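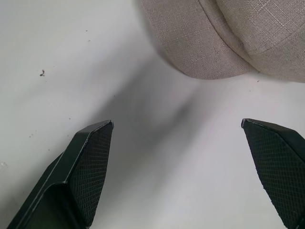
Rapport de projet – promos et fidélisation dans les boutiques de quartier

Bon, je me lance par la partie que tout le monde saute d'habitude : pourquoi ce sujet ? En décembre, j'ai acheté un peignoir chez Peneck, une petite boutique de linge de maison près de la gare, uniquement parce qu'on m'avait tendu un bon de réduction à la caisse la fois d'avant. Je n'avais aucun besoin d'un peignoir ! Et comme Mme Říha nous demandait un thème pour l'UE « Commerce de proximité », j'ai proposé de regarder comment ces bons circulent, et surtout qui les utilise.

On a travaillé à trois, avec Ye-rin Ham et Chang-ho Seol. Peneck a dit oui tout de suite. Guvex (papeterie, carnets, jolis stylos hors de prix) a demandé à réfléchir, puis a dit oui aussi. Pratton n'a jamais répondu à nos mails, tant pis.

Comment on s'y est pris

Les deux boutiques ont glissé un bon dans chaque sac pendant 2 semaines. On en a distribué 711 en tout, valables jusqu'à la fin du mois suivant. Chez Peneck, c'était 3 euros de remise sans minimum d'achat ; chez Guvex, un carnet offert à partir d'un certain montant (la gérante, Han-gyeol Yeon, tenait beaucoup à son minimum, et on a fini par céder). Chaque bon portait un tampon de couleur selon le moment de la journée, matin ou après-midi. C'était l'idée de Chang-ho et je la trouve toujours excellente, même si le tampon vert bavait sur les doigts, les sacs, les manches, bref partout.

En parallèle on a interrogé 17 clientes et clients à la sortie, avec un questionnaire très court. Ye-rin les abordait, moi je notais. J'écris mal debout, donc deux réponses sont restées illisibles et on les a laissées de côté.

Ce qu'on a vu

La remise sans condition est revenue bien plus souvent que le carnet. On s'y attendait un peu, mais pas à ce point ! Les gens gardent le bon Peneck dans leur portefeuille, alors que celui de Guvex finit au fond du sac avec les tickets de caisse. Plusieurs personnes nous ont dit avoir lu « à partir de » et s'être arrêtées là.

Par contre, quand un bon Guvex revenait, le panier était nettement plus gros. Mme Yeon était ravie, elle nous a ressorti son histoire de minimum pendant un bon quart d'heure.

Côté horaires, les bons du matin reviennent le matin, ceux de l'après-midi un peu n'importe quand. Je n'ai pas d'explication solide. Ye-rin pense aux retraités du marché, Chang-ho aux horaires de bus, et on n'a rien demandé là-dessus dans le questionnaire (grosse lacune, je sais).

Ce que je referais autrement

Déjà, la même offre dans les deux magasins, sinon on compare du linge avec du papier. Ensuite, noter le montant du premier achat, qu'on a oublié la première semaine. Et prendre un tampon qui sèche.

Merci à Tatiana Říha pour ses relectures et aux deux boutiques pour leur patience. Le tableau des retours, magasin par magasin, est en annexe, avec le questionnaire complet.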